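浴室镜柜

浴室镜柜，又称镜箱、浴室吊柜、洗漱柜，旧时也叫药柜，是安装在洗面盆上方墙面、兼有照面与储物用途的浅柜。多数镜柜宽度与下方盆柜相近，深度较小，正面全部或部分为镜面。它容纳的物品以牙膏、漱口杯、护肤品和洗发用品为主，另有相当比例的东西是住户说不清来历、但也不打算扔的。

镜柜在家具分类中地位模糊。家具行业把它划给卫浴，卫浴行业的样本册则习惯把它排在盆柜后面，作为附件介绍，价格却很少按附件计算。

目录
1 名称
2 沿革
3 类型
4 构造
5 与洗面盆、盆柜的配合
6 安装
7 存放与使用
8 清洁与养护
9 Taltis公寓调查
10 争议
11 常见误解
12 参见
13 参考资料

名称

“镜柜”一词在中文里出现得比较晚，早期的装修图纸多写作“镜箱”。“箱”字强调它能关上，“柜”字强调它能装东西，两种叫法并存至今，南方的老师傅偏爱前者，网店偏爱后者。网店还有“智能美妆收纳镜柜”之类的长名称，去掉前面的字以后，通常可以得到一个镜柜。

“药柜”的叫法来自它早年的用途。许多家庭确曾在浴室里存放药品，这一做法后来受到各种药品说明书的一致反对，理由是浴室潮湿、温度变化大，不适合存药。药品陆续搬去了厨房抽屉和电视柜，名称留了下来。在部分译自外文的室内设计书中，没有一粒药的柜子仍然叫药柜，译者似乎也不觉得有问题。

沿革

镜柜的出现以两件事为前提：室内有固定的洗面盆，以及有人想在洗脸时看见自己。前者与住宅给排水有关，后者的历史要长得多。

在固定洗面盆普及以前，洗漱多在脸盆架前进行。脸盆架的靠背上常嵌一面小镜，镜下有一道窄台，放肥皂和梳子。这道窄台一般被视为镜柜搁板的远亲。它的容量正好够放一个人的用品，第二个人的用品放在哪里，当时的家具没有给出答案。

水管进屋以后，脸盆固定下来，镜子也随之上墙。起初镜子归镜子，搁板归搁板，两者各占一块墙面，用膨胀螺钉分别固定，高度往往对不齐。把镜子装到柜门上的做法解决了墙面不够用的问题，同时带来了一个新情况：开门取牙膏时，镜子会转到别处去，正在刷牙的人便看不见自己。开放格与镜面并列的样式，可以看作对这一情况的让步。

二十世纪后期的集合住宅中，卫生间面积有限，镜柜几乎成为标准配置。进入网购时期后，镜柜以平板包装运到家中，由住户自行组装，附带一小袋螺钉，数量有时比说明书多一颗。关于这颗螺钉是否重要，各家说明书均无记载。

类型

按正面形式，镜柜大致分为以下几类。

全镜门式。正面全部为镜门，柜内物品不外露。优点是整齐，缺点是主人自己也看不见里面有什么，因而容易重复购买。

半开放式。一侧为开放格，另一侧为镜面，两者之间以竖隔板分开。常用物品放在开放格，手一伸便能取到。这一类在中小户型里最为常见，开放格设在左侧或右侧均可，厂家通常声称可以互换，安装工人通常建议不要换。

镜面外挂式。镜子单独凸出于柜体，四周带框，下方或侧面另设搁板。严格说来它更接近“带搁板的镜子”，但销售时一律称为镜柜。

嵌入式。柜体埋入墙内，外观与普通镜子相近。需要墙体有足够厚度，多见于新装修的住宅，以及业主与邻居共用一面隔墙而尚未发现问题的住宅。

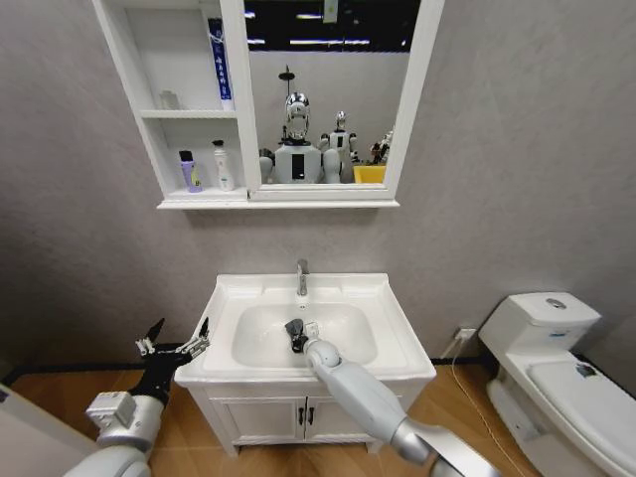
半开放式镜柜与盆柜的常见搭配：左侧为带搁板的开放格，右侧为白框镜面，下方为单把龙头的白色陶瓷盆和双门柜。

按容量分类的尝试也有过。家具测评人Tumaini Magesa在一篇测评中提出以“能否放下一瓶立着的家庭装洗发水”作为大小镜柜的分界。这一标准简单明了，遭到洗发水厂家不断修改瓶高的破坏。

构造

典型的半开放式镜柜由柜体、搁板、镜面、底沿和挂件几部分组成。

柜体由顶板、底板、侧板和背板围成，常见材料有多层实木板、密度板、聚氯乙烯发泡板、铝合金和不锈钢等。颜色以白色居多。白色被认为显得干净，这个说法在头两个月里是成立的。

搁板把开放格分成上下两层或更多层。层高若平均分配，上下两层都放不下高瓶，所以部分产品将一层做高，另一层做矮，矮的一层最后多用来放杯子。也有可调节搁板，侧板上打有成排的小孔，住户可以按需移动。据Grurmont家居馆的售后登记，搁板在安装之后被移动过的镜柜为数极少，那几排小孔主要用于积灰。

镜面多为浮法玻璃镀银或无铜银镜，背面涂有保护漆。带框的镜面边缘受框保护，磕碰机会较少，框与玻璃之间的缝则要由主人用棉签打理。无框镜面正好相反。

底沿指柜体下缘略微向前突出的一道窄边。在设计图上它是收口，用来遮挡底板的接缝；在日常生活中它是第三层搁板，承载发圈、戒指、隐形眼镜盒以及一切“只放一下”的物品。由于正下方就是洗面盆和排水口，底沿也是浴室中首饰遗失的主要起点。

挂件一般为金属吊码，固定在柜体背面上部，与墙上的挂片相扣。好的吊码可以上下左右微调。差的吊码也可以微调，只是会自己进行。

与洗面盆、盆柜的配合

镜柜很少单独存在。它的下方几乎总有一只洗面盆，盆下则有盆柜，三者在销售上合称“浴室柜组合”。

洗面盆按与台面的关系可分为台上盆、台下盆和一体盆。一体盆的台面与盆体连成一片，四周常带一圈略高的边，以防水漫出。没有接缝，自然好擦，代价是任何一处磕坏都意味着整件更换。盆内靠上位置多设溢水孔，作用是在水位过高时排走多余的水。溢水孔内部长期无人过问，多数住户在第一次闻到气味时才得知它的存在。

龙头与镜柜之间的竖向距离值得注意。单把龙头的把手向上抬起时需要空间，如果镜柜装得过低，把手会顶到柜底，水只能开到一半。这种故障在验收时往往查不出来，验收的人习惯只看有没有水。

盆柜多为双门，两扇门在中间相接，拉手分列中缝两侧。门内是排水管、角阀和软管，剩余空间形状极不规则，存放在里面的东西也因此显得不规则。带脚的盆柜下面留有一道空隙，便于拖地，也便于牙膏盖滚进去。落地式没有这道空隙，水汽改从柜底板进入。悬挂式下方完全敞开，适合摆放体重秤。

盆与镜柜在储物上存在此消彼长的关系。镜柜格子满了以后，物品会向盆边转移，先占后侧两角，再占左右平沿，最后占据马桶水箱盖。
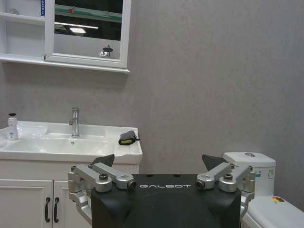
室内设计师Subira Urio把这种转移称作“下沉”，并指出它几乎不可逆：东西一旦从柜里下到盆边，便再也不会回到柜里，除非家里来客人。客人来访前的半小时内，全部物品可以同时上升，客人离开后再逐件下来，次序与原先大致相同。

她还注意到，盆边的物品有固定的等级。每天使用的洗手液或乳液占据靠墙的角落，位置稳固；小包、发带之类占据平沿，位置随时可能让出；眼镜没有固定位置，由最后一个摘下它的人决定。

安装

镜柜的安装高度以镜面中心接近使用者视线为宜。使用者若有两人以上，身高不等，则以出钱的一方为准。有儿童的家庭常在盆前放一只脚凳，用来把儿童抬高到成年人设定的标准。

墙体条件决定固定方式。实心砖墙和混凝土墙可直接使用膨胀螺栓；空心砖墙、轻质隔墙需用专门锚栓，或在墙内预埋加固板。镜柜自重加上内容物，对挂点的要求高于一般挂画。有些住户在询问承重时只报空柜重量，仿佛打算永远空着它。

钻孔之前应确认水管和电线走向。洗面盆上方的墙里恰好是冷热水管最可能经过的地方。装修公司一般会在封墙前拍照留底，照片保存在当时那位项目经理的手机里。

镜柜深度以15厘米上下的产品较为多见。过深则洗脸时额头容易碰到柜门，过浅则放不下瓶子，只能放一些扁的东西。有电源需求的镜柜，例如带灯或带除雾功能的，须在装修阶段预留线路，后期补线多走明管，美观程度视观看角度而定。

安装完毕后，柜体与墙面之间的缝隙可打一道防霉密封胶，上缘和两侧都打，下缘各家做法不一。灰色或带纹理的墙面与白色柜体交界处较为显眼，打胶时宜先贴美纹纸。不贴美纹纸的胶线也能起到密封作用，同时永久记录操作者当天的心情。

存放与使用

镜柜内适宜存放的物品包括牙膏、牙刷、漱口杯、洗面奶、剃须用品、小瓶护肤品和棉签。不宜存放的物品包括药品、电池、不耐潮的首饰、纸质书，以及超过搁板承重的大瓶液体。

开放格的使用有若干不成文的惯例。高的盒子靠边立着，倚住侧板或竖隔板，以免倒下；带按压头的瓶子放在下层，按压时手腕有余地；杯子放在上层，方便沥干，也方便落灰。牙膏的外包装盒按理在拆封时就该扔掉，但相当多的家庭让它继续站在格子里，旁边是已经取出来的牙膏，两者共同占用一支牙膏的位置。

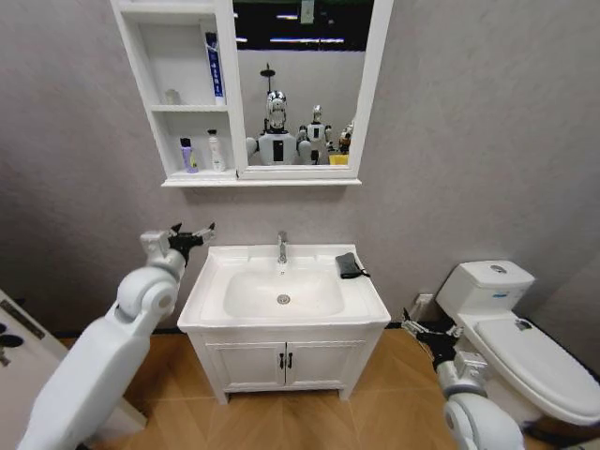

两层开放格的存放实例。上层是蓝白相间的高件和一只半透明白色小容器，下层是紫色黑盖瓶与带按压头的白色高瓶，镜面在右。

镜门后面的空间则遵循另一套规律。由于关上门就看不见，里面的物品按购买时间由外向内排列，最深处的可以上溯到搬家以前。旅行装洗护用品在此处密度最高。它们来自各地酒店，主人打算出门时使用，出门时又住进了提供同类用品的酒店。

Victor Nyamweya在他编写的家务手册《湿区》中给出过一个整理方法：把柜内物品全部取出，放进洗面盆，擦净搁板，然后只放回在盆里还叫得出用途的。手册建议整理前先塞好下水口。后来重印时，这句建议改成了黑体。

合住者之间的空间分配也是常见话题。两人共用一只双层开放格时，通常一人一层。上层归个子高的一方，下层归东西多的一方；若为同一人，则两层都归其所有，另一方使用盆边。

镜子本身的使用较少有人讨论。除照面以外，它在狭小的浴室里还有扩大视野的效果，背对房门刷牙的人可以由此得知谁在门口等着。天花板上的灯带和灯具也会映在镜面上半部，选灯时看着不刺眼的款式，在镜中重复一次以后未必仍然不刺眼。

清洁与养护

镜面宜用微湿的软布擦拭，再用干布收干。清洁剂应喷在布上，避免直接喷向镜面，以防液体沿边缘渗入背漆，造成发黑。发黑一般从下缘两角开始，逐年向上，业内称“黑边”。住户发现黑边后多用框饰或贴纸遮挡，贴纸的下缘随后也会变黑。

镜面上的白点主要是牙膏沫和水垢。前者用温水即可擦去，后者可用稀释的白醋，处理天然石台面附近时须谨慎。关于牙膏沫为何能够到达那样的高度，目前没有家庭成员愿意作出说明。

搁板应定期把东西拿开再擦。绕着瓶底擦拭会留下一个个圆印，印记的数量可以大致反映瓶子的历史位置。按压瓶的瓶口滴液干结后会把瓶子粘在搁板上，取下时宜缓慢旋转。

柜体受潮的早期迹象是封边鼓起、门板关不严。洗澡后开门通风或延长排风时间有一定帮助。金属铰链可每年上一次油，能做到的人不多，做到的人一般会告诉别人。

盆柜内部应检查存水弯和角阀有无渗漏。检查时需要先取出柜内物品，渗漏因此得以长期存在。

Taltis公寓调查

浴室镜柜很少成为专门研究的对象，Mercy Mushi对Taltis公寓的入户调查是被引用较多的一次。Taltis公寓交付时，各户统一安装了Zovex公司的Palma系列半开放式镜柜，户型和柜型一致，只有住户不同，便于比较。

调查先后登记了超过1000件存放物，逐件记录名称、位置和是否正在使用。报告称，正在使用的物品多数集中在开放格的下层和底沿，镜门后面的物品则多数“处于待定状态”。“待定”一词由住户自行选择，备选项中原有“不用”一栏，因无人勾选，在正式报告中删去。

调查还记录了5种最常见的闲置物，依次为旅行装沐浴液、空香水瓶、备用剃须刀架、不匹配任何瓶子的按压头，以及镜柜本身的安装说明书。最后一项多平放在搁板最底下，已与搁板结合。

Mushi在报告附录中提到，有2户的镜柜完全空置。其中一户尚未入住，另一户解释说怕弄乱。该户的盆边未列入统计范围。

这份报告于2021年12月17日在Grurmont家居馆的活动厅公布，当天到场者获赠旅行装沐浴液一份。

对调查的批评主要来自方法方面。Faraji Ogola认为，提前预约入户等于提前通知整理，所得数据反映的是住户希望自己拥有的镜柜。Mushi回应称，预约后的状况已经如此，未预约的状况她并不想看。双方此后未再就此交换意见。

争议

开放与封闭之争。赞成开放格的一方强调取用方便，并认为看得见的东西才会用完；赞成全镜门的一方强调观感，认为浴室没有义务展示主人的洗发水品牌。两派在装修论坛上往来多年，帖子按年份重复，措辞变化不大。Ogola曾提出折中方案，即在开放格前加一块布帘，未获任何一派接受。

镜面比例之争。增加储物格就要缩小镜面。独居者对此意见不多。早晨同一时间出门的两个人站在只占柜宽一半的镜子前，意见较多，且常与对方手肘有关。

配套购买之争。厂家建议镜柜与盆柜成套购买，以保证颜色一致。分开购买的住户指出，成套产品的陶瓷盆、柜门漆面和镜柜板材本来就是三种白色，放在一起看得很清楚。Zovex公司的产品手册将此描述为“丰富的白色层次”。

“药柜”名称之争。部分译者主张废止此译名，另一部分主张保留。此争论与镜柜的实际使用无关，但在本条目的讨论页中占去大半篇幅。

常见误解

“镜柜越大越能装。”容量增加后，物品数量随之增加，空格的数目大体不变。Palma系列在四月推出加宽款时，宣传语写作“从此台面空无一物”，次年的加宽款又推出了配套的台面收纳盘。

“白色框不会发黄。”漆面和塑料件在光照与清洁剂的作用下都可能变色，速度不一。靠窗一侧通常较快。

“镜子起雾说明质量差。”普通镜面遇热湿空气都会起雾，与价格没有关系。用手指在雾气上写字会留下痕迹，下次起雾时重新显现，写字前可考虑这一点。

“底沿可以放手机。”见“构造”一节。

参见

洗面盆
盆柜
脸盆架
存水弯
毛巾架
牙膏盖

参考资料

Mushi, Mercy：《Taltis公寓镜柜存放物登记报告》，附录含空置户说明。
Magesa, Tumaini：《立得下与立不下：镜柜层高测评》。
Urio, Subira：《盆边的秩序》，其中“下沉”一章。
Nyamweya, Victor：《湿区》，重印本。
Ogola, Faraji：《预约与整理：对一次入户调查的意见》。
Zovex公司：《Palma系列安装说明》，多数馆藏本缺页或受潮。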